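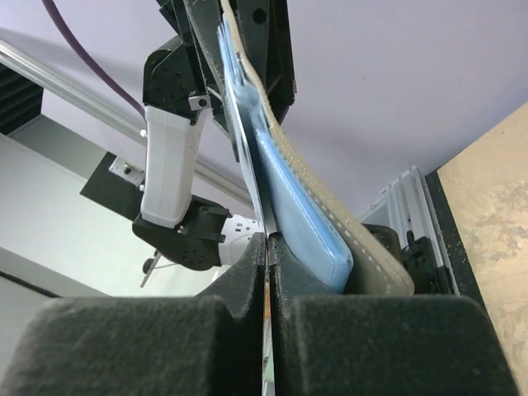 Which fingers should you start with if your arm has to handle thin, floppy things?

Start with the wide padded ones, at low force, and only move to the narrow Biltent tips once your approach angle is steady.

Oltine Finger Comparison Set
Version 2, updated June 25, 2019
Maintained by Lalit Sandhu

Contents

The set has 2,106 grasp attempts on small flat items: card holders, loose cards, booklets, folded cloth. Each attempt has wrist camera video, joint positions, commanded and measured finger width, and a short note from the operator. Two arms share the workspace, and both are logged even when only one is moving.

We compared two finger styles, Zanunar wide pads and Biltent narrow tips, on the same pair of arms with the same controller. I love this part of the job. You swap a pair of fingers in a couple of minutes and the whole arm seems to change its mind about what is easy!

Folder layout

grasps/ one folder per attempt
notes/ operator notes, plain text
calib/ camera and wrist calibration, redone after every finger swap
splits/ train and test lists

The test list holds 600 attempts and shares no items with the train list. Please keep it that way if you re-split.

What we found so far

Wide pads are forgiving. You can come in a little crooked on the spine of a card holder and still leave with it. The trouble is what they hide: from the wrist camera, the pads fill the bottom of the view, and a thin sheet can vanish between them right when you most want to see it. Measured width helps a lot there, so don't throw that channel away.

Narrow tips win on single cards lying in a tray. They lose on anything that opens up when lifted, like a holder with soft sleeves - the pages swing and the contact patch is too small to stop them. 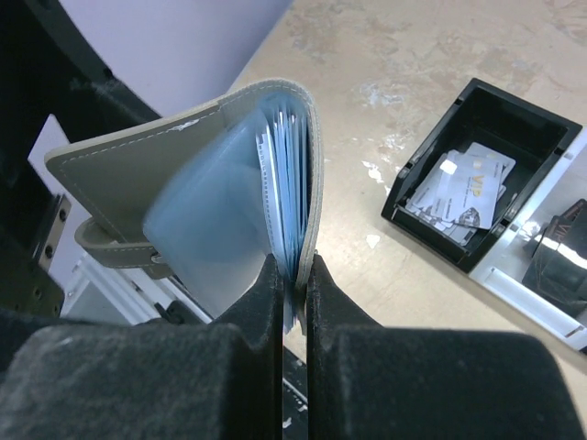

Kanchan Nigam wrote after version 1 that the force setting mattered more than the finger shape, and that our table mixed the two. Fair point, and a really useful one. Version 2 fixes the force at one value for 800 of the attempts, marked force_fixed in each metadata file. The wide pads still come out ahead on booklets in that subset, by a smaller margin than we first reported.

Known problems

Pads wear. We change them after 2,000 closes, and attempts late in a pad's life slip more. Use the pad_age field.

Motion blur is common during lifts. Blurred clips are kept.

Clocks on the two arms drifted in the January recordings. The corrected times are in sync.csv; the raw ones are still in the grasp folders, so check which you are loading.

Not covered

Heavy items, wet items, anything with a handle. Suction is coming in a separate set once the Pandey controller branch is merged.

Reporting errors

Send the attempt folder name and the field that looks wrong to Lalit. Odd grasps are welcome too, especially the ones that worked and shouldn't have.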